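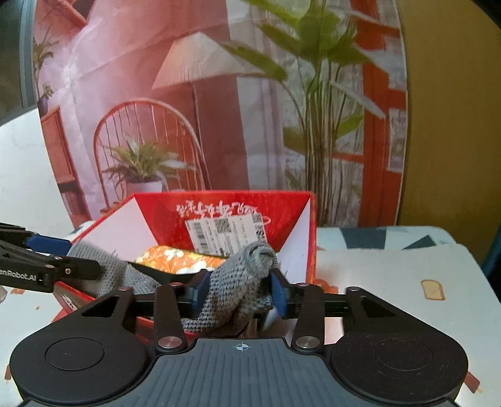
I have been storing winter knits badly for most of my adult life, so when my sister-in-law Petronella Ndlovu gave me a Karnbridge folding gift box last fall with a pair of mittens in it, I kept the box long after the mittens had found their way onto my hands. By Christmas I had ordered four more, and they have now been through a whole season of scarves, hats and house socks going in and coming out again. They are red cardboard, and I mean properly red, the kind you can spot from the far end of a dark closet. The sides inside are pale, which sets off a gray knit very nicely, and there is white brush-style lettering across the red panel at the back that ends up upside down once the box is standing open. I was a little bothered by that for a day or two. Then I stopped seeing it.

Putting them together

They come flat, with a sheet of drawings that you can safely put in the recycling. You fold up the long walls, then the short ones, and tuck everything in at the corners. My first took me most of a cup of coffee, and the others went faster (I had the radio on and was enjoying myself by then!). Do crease every fold firmly with the back of a spoon before you start. I skipped it on one box and its front wall has leaned outward ever since, like somebody listening in on the next table.

There is a faint cardboard smell for the first week. I left mine open on the spare bed and it went away.

What fits, and what I'd leave out

A hat and a matching cowl fit with room for a lavender bag. Two adult scarves will fit if you roll them loosely – folding them flat leaves a line across the middle that takes a good steaming to get rid of. My big fisherman's sweater doesn't fit at all, and I have tried it every way I can think of, including sitting on it. For sweaters I still use the Velasach cotton bags, and I'm happy enough with those.

Chunky knits do best, I find. A thick ribbed edge keeps its shape if you let it sit up in a soft loop and lay the rest alongside, where a thin lacy thing just slides into a corner and sulks there. Waffle textures are fine too, though I do turn them once or twice over the summer so the same part isn't always on the bottom. One warning: the cut edges of the flaps are a touch rough, and they will catch a loose stitch. I pulled a long loop out of a scarf in January and had to work it back in with a darning needle, saying words my mother wouldn't have liked. Now I hold the knit up well above the box and lower it in from the top, and I haven't had a snag yet.

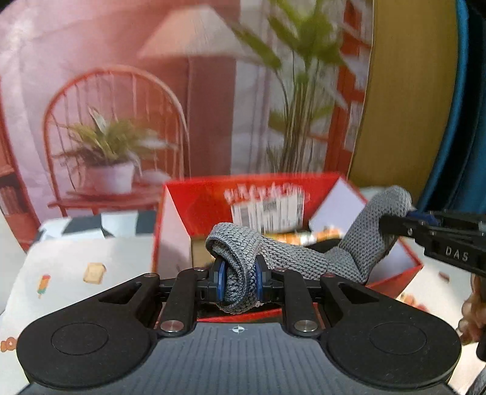
How they've held up

Very well, with one exception. Four of my five look nearly new apart from some whitening along the creases. The fifth spent a weekend under a leaky window and the bottom went soft, so I wouldn't put these in a basement or on a garage floor. The red hasn't rubbed off on anything, and I did check, with a white hankie and a fair amount of elbow grease.

I also tried the Zaltside box, which is sturdier and has a rope handle. It costs nearly twice as much and only comes in beige. If you carry your storage up and down stairs, get that one. For a shelf, I'd buy the red ones again, and I probably will in June when the last of the blankets come off the beds.

Comments (4)

Joscha Bauerfeind
April 25, 2018
The spoon trick saved mine. Do you put anything in against moths besides the lavender?

Britta Nolte
Cedar blocks for me, wrapped in a bit of muslin so they don't touch the wool.

Timo Janssen
Mine arrived with a torn flap. They sent another one without any fuss, but it took three weeks.

Florin Rusu
I run a strip of paper tape along the cut edges before I use them. Looks a bit homemade but no more pulled stitches.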